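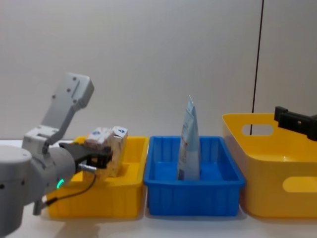 Piditz Bin Sorting Set

Data card, version 4

Summary

Piditz is a set of two-arm manipulation recordings on one narrow chore: putting packaged goods into the right open bin on a tabletop. It was put together to answer a practical question from the Sterkard packing room, namely whether a pair of arms with plain two-finger grippers can take over the last sorting step before shelving. The current answer is "for stiff cartons, mostly; for pouches, no."

The set holds 2,011 episodes. Of these, 910 were kept for evaluation and must not be used for training.

Task

An episode starts with goods in one or more plastic bins and ends when every item is in its assigned bin or when the operator stops the run. Either arm may pick. Handing an item from one arm to the other is allowed but not required. The assignment is given as a short text instruction stored with the episode.

Two classes of goods are labeled:

carton: paper box, closed, may have crushed corners
pouch: flexible stand-up bag, closed

Bins differ in color, depth and rim shape. Color is named in some instructions ("put the carton in the blue bin"). Where two bins share a color, the instruction uses size or position as well. Policies that read only the color word will fail these episodes, and they are included on purpose.

Collection

All episodes were teleoperated by Lukian Maksymiv and Umesh Sisodia, with Ankit Rana checking labels. Operators were told to work at a normal pace and to leave failed grasps in the recording. A regrasp is not a separate episode. Lighting was kept even and the tabletop was kept light and plain, so the set says very little about performance in a cluttered kitchen or on a moving line.

Contents of an episode

Color video
Joint positions and gripper opening for both arms
Text instruction
Outcome label (done, partial, stopped)
Failure tag, if any

Gripper force is not recorded. We know this is a gap — crushing has to be judged from video, and the two label passes disagree on it more than on anything else.

Failure tags

slip: item leaves the gripper before release
crush: carton visibly deformed by the grasp (damage present at the start does not count)
rim: item or finger strikes a bin edge
wrong_bin: item released in a bin other than the assigned one
tip: upright item knocked over during a pick
reach: target cannot be reached by the arm chosen

The tags are not exclusive. An episode can carry up to 5.

What the set shows so far

Cartons are close to usable. A box with straight sides gives the fingers two flat faces, and small errors in approach angle are absorbed. Softened corners matter less than we expected as long as the grasp lands on the faces.

Pouches are a different matter. The top folds over when pinched and the body swings on the way across, so a placement that looks correct at release often ends with the pouch lying down. For shelving that is a failure, though the outcome label will still read done. Use the tip tag and the final video segment if upright placement matters to you.

Deep tubs raise the rate of rim strikes for both classes. The shallow bins are easier to pick from and easier to miss.

A person does this job faster and without supervision. We would not use any policy trained on this set in a packing room without someone at the stop button.

Known problems

1. Left-arm picks outnumber right-arm picks.
2. Some instructions say "tray" and others say "bin" for the same container.
3. Printing on the packages was not removed or blurred. A policy may learn the print instead of the shape. The Brilturel subset repeats the evaluation with plain wrappers.
4. The boundary between partial and stopped changed in version 4. Earlier results are not comparable.

Out of scope

Opening packages, stacking, weighing, loose food, glass, anything wet. The Agarwal shelf recordings cover stacking and are distributed separately.

Maintenance

Signe Eskildsen maintains the files and the evaluation split. Label corrections go to Sarla Sachdeva with the episode number and the tag in question. Corrections are collected and released together each May.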